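Setting up a shared kitting station for a two-handed robot

Applies to: parts kitting and bin packing, hands with separate fingers, cell controller Stan

At Kurnik, the parts room prepares bins for the assembly line. Each bin used to be packed start to finish by one person. With a robot taking part of that work, the station has to be laid out again and the job split again. The steps cover both. Read them through before moving any shelving.

Before you start

You need the current pick list, write access to Stan, and the people who pack bins today. Do not set up the station without them. At our Besano site the layout was drawn in the office, and the packers had to correct it in the first week.

Step 1. Sort the pick list

Divide the list into three groups:
A – large rigid parts with one clear way to hold them (fenders, covers, trays)
B – small parts that lie flat (caps, discs, short standoffs)
C – bagged, soft or tangled parts

Give group A to the robot first. Group B can follow when group A runs without stops. Group C stays with the packers. On the Besano list, 273 part numbers went into group A.

Step 2. Set the pick surfaces

Place large parts on the upper tier and small parts on the lower one. Keep the pick area within 700 mm of the front of the robot. Leave space between neighboring parts for the fingers to open. A part pushed against a tier edge can be picked by a person without thought, but the hand will usually fail on it.

Step 3. Place the bin

Set the bin on the floor in front of the robot, on a low base. Turn the latch handles to the sides. If a box goes inside the bin, lay it flat so that it gives a level surface for the parts on top. Paired parts go side by side, same end forward.

Step 4. Check the hands

Do this at the start of each shift, with the arms in the parked position and power to the hands off.
1. Wipe the fingertip pads with a dry cloth.
2. Look for pads that have lifted or split at the edge.
3. Check that the cables between the fingers are not pinched.
4. Log the check in Stan under Hands / Daily.

Step 5. Assign the work

Stan shows every open bin as a job with two halves. Assign the group A half to the robot and the rest to a packer. Do not have both working in the same bin at once. The packer takes over when the status changes to Released.

What changes for the packers

There is less bending and carrying, and more checking. The packer who closes the bin signs for all of it, including the parts the robot placed, so allow time for a full look. At Besano the packers asked for 13 extra seconds per bin and got them.

Stops also need an owner. Agree in advance who answers a Gikalero alarm, and write the name on the shift sheet. If no one is named, the nearest person leaves their own work each time, and their rate drops for reasons the report does not show.

Review the split in January and again when the pick list changes. Packers can move a part back to group C without approval.

Reference views
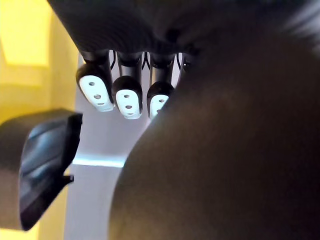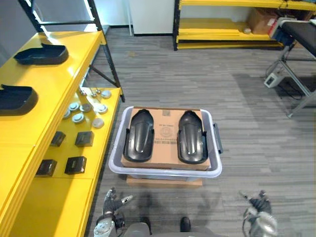 First view: fingertip pads, see Step 4. Second view: paired fenders on the box in the bin, see Step 3.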